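Lundstead Residential College
Boarding Life Gallery: Packing and Unpacking

This page is for families of pupils joining the junior boarding houses. It concerns the bags, beds and belongings that make up an ordinary boarding week.
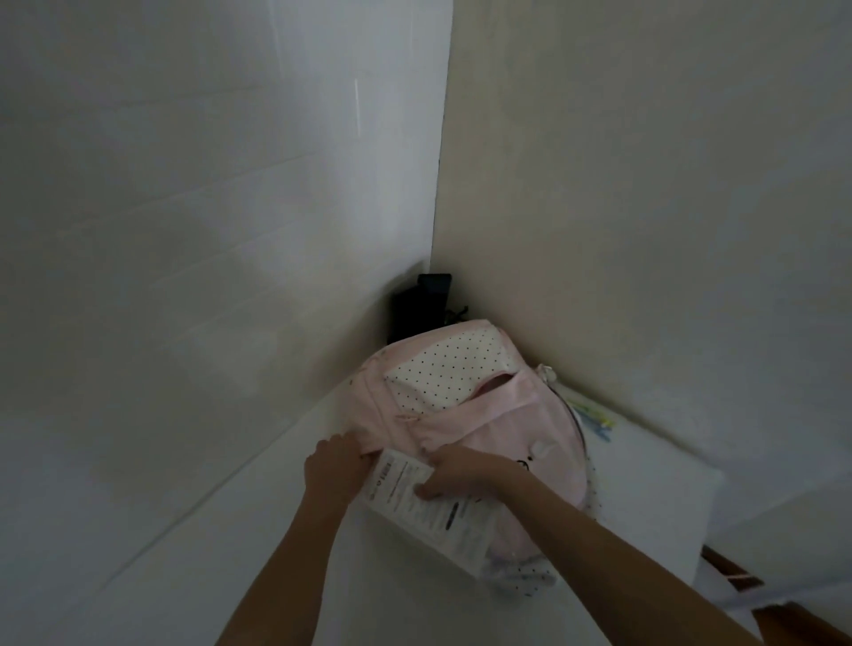

Pink backpack with polka-dot panel, laid on a white surface beside a pillow.

About the junior rooms

Piterton House was redecorated in September. The walls of the bedrooms were painted in pale shades and have been left plain, so that pupils may put up their own pictures after the first half-term. Adhesive strips are supplied by the house office. Drawing pins and tape are not permitted on the new paintwork.

Each pupil is provided with a bed, one pillow, a desk and a locker of 40 litres. White bed linen is supplied by the college and changed weekly. Families may send a duvet cover or blanket from home if they wish, provided that it is machine washable and marked with the pupil's laundry number.

The weekly bag

Pupils who go home at weekends are asked to bring one backpack or soft holdall. Hard suitcases cannot be stored in the junior rooms and should be handed in at the trunk store on arrival, where they will be labelled and kept until the end of term.

A backpack with at least one zipped outer pocket is recommended. The outer pocket should hold the room key, the travel card and any letter for the house office. Clothing and night things belong in the main compartment, with shoes in a separate cloth bag at the bottom. Patterned or brightly coloured bags are welcome and are easily recognised in the cloakroom. Black and navy bags should carry a ribbon or tag on the handle.

Bags are packed on the bed on the last morning of the school week, before breakfast. House staff look in on each room during this time and will help younger pupils on request. Zips should be closed before bags are carried down to the hall.

Items to be left in school

Textbooks issued by the college, calculators and sports kit for the following week should remain in the locker. Bed linen is not to be taken home.

Electrical items

Small speakers, clocks and reading lamps may be kept in the room once they have been tested. Testing takes place in the Dreltano Room on the ground floor. Items that have not been tested will be held at the house office. Cables should be kept tidy and must not be run under bedding or across the doorway.

Lost property

Unnamed items are kept in the Ruotsalainen Building for one half-term. In the last school year the store received 207 articles, the greater part of them water bottles, pencil cases and single gloves. Parents are reminded to mark the inside of every bag as well as the outside.

Enquiries

Questions about the room list or the weekly bag may be addressed to the Piterton House office on extension 1442. Replacement laundry numbers and bag tags may be ordered from the same office. Orders for the coming half-term should be received by Fri 11 October.

Back to Boarding Life
Next gallery: The Dining Hall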